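Linen & Vemarier
@linenandvemarier · August

I have decided to sort out the plastic tubs. All of them. I've got a cup of tea and a free morning and I fully expect to be a different person by lunch.

Background for new followers: when we moved in, the previous people left a kitchen drawer full of clear plastic containers. We added our own clear plastic containers. At no point did either population die out.

First job is to get everything out on the flat so I can see what I'm dealing with. My mother's method. She also irons tea towels, so take it as you will.

Second job is matching lids to bottoms. Everyone on the internet says this takes ten minutes. Everyone on the internet owns a matching set from Zustholm and keeps oats in it.

The trouble with see-through plastic is that it's see-through. Put it down on anything pale and it more or less resigns from the visible world. I've leaned on the same bit of plastic twice while looking for it.

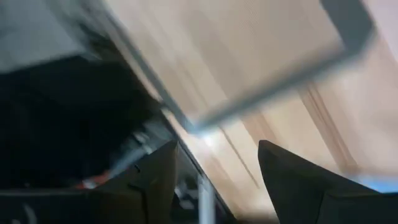
Grey rim, rounded corner, beige coming straight through the middle. Lid, tray or bin, your guess is as good as mine.

I tried it on the big square tub. No. I tried it on the slightly less big square tub, which I'd have sworn was the same tub. Also no, but it went on at three corners, and I got my hopes up.

New rule: anything without a partner by the end of the second cup of tea goes. I've put a carrier bag on the door handle to show I mean it.

Found the lid to the cake box. The cake box went to the charity shop in the spring. I remember being very brisk about it.

Quick word on nesting. You can nest the bottoms and file the lids upright, or keep each lid on its tub and lose the whole cupboard. I've gone for nesting. The bottoms have now formed a suction bond and will have to be served as one.

Somebody is bound to tell me to buy the Cruickshank drawer dividers. I have the Cruickshank drawer dividers. They're in a drawer, and I can't get it open.

Progress report: round ones done. Small square ones done. Takeaway ones judged harshly and mostly kept, in case of soup.

The mystery piece is staying. It isn't a lid for anything I own, but it would go quite nicely under a plant, and I've been meaning to get a plant.

The carrier bag has 2 things in it. One is the receipt that was already in there.

Drawer now closes if you press down on the left and don't breathe out. Calling that a morning's work.

Comments

tealeaf1332: Under a plant is where all of mine ended up. I have eleven saucers and a dead fern.

mostlysoup: "judged harshly and mostly kept" is my whole kitchen

gravelpath70: have you tried the airing cupboard for the missing lids, ours were in there with the Christmas napkins

linenandvemarier: I looked. Found a colander.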